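Filed under: Home, Grumbling, Slow Projects

By the second week of January I had stopped calling it insomnia and started calling it my hobby. It got me up at ten to four most mornings, it cost money, and I talked about it to people who hadn't asked.

I blame the move to Clillusham, though Clillusham is the quietest place I've ever lived. In the old flat I slept through bin lorries and a neighbour who was learning the trombone in what I can only call a spirit of defiance. Now I have a lane, a hedge and an owl, and I lie there like a plank waiting for the owl to do something.

Najwa Tannous, who I used to share an office with, told me to keep a sleep diary. I kept one for 27 nights. It is a terrible read. The main character goes to bed, thinks about an email from 2011, gets up, eats toast and goes back to bed. There's a short passage in the middle where he tries warm milk, and the critics agree it drags.

The diary did show me that I was going to bed far too early. I'd been so worried about not getting enough sleep that I was turning in at half past nine, like a Victorian child, and then being outraged to find myself awake before dawn. Six hours from half past nine is half past three. I have a maths A level.

So I moved bedtime to midnight, on purpose, and kept the alarm at half past six. The first week was grim. I fell asleep on the bus to Tokemmont and woke up at the depot, where the driver was very nice about it and had clearly had practice. I put salt in a colleague's tea. I cried at an advert for guttering.

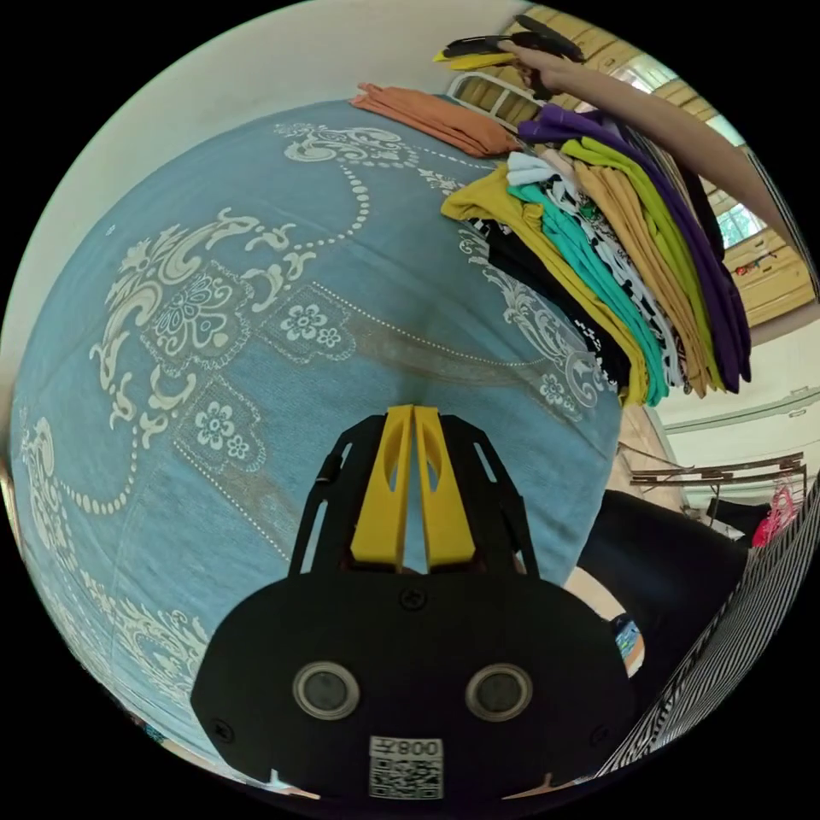

Can you make up for a bad night by lying in at the weekend?

A bit, but for me it made the next night worse, so I gave it up and got out of bed at the usual time even when I felt like something dredged from a canal.

The other rule was that bed is for sleeping, and if I'd been awake for what felt like 20 minutes I had to get up and do something dull. I chose Sutter, a history of inland drainage that my uncle left me. It has 1,770 pages across three volumes and I can recommend it to anyone who wants to be unconscious. I'm on page 108. My fear is that it will pick up.

I also tried an app called Vidura, in which a man with a voice like expensive gravel tells you to let go of your ankles. I never managed it. I'd get as far as the knees and start wondering what he was paid. I cancelled after the free trial and they've sent me four emails asking if I'm all right.

Coffee stops at noon now. I was sour about that for a while, then I met Ksawery Krajewska from the allotments, who has drunk a pot of black coffee at ten every night for 60 years and sleeps like a dropped sack. I asked for the secret and was told to dig more. I don't want to dig more.

Anyway, I'm up to bedtime at half past eleven, and most nights I make it through to six. The owl has been heard twice this week, according to next door. I've asked them to let me know if it says anything interesting.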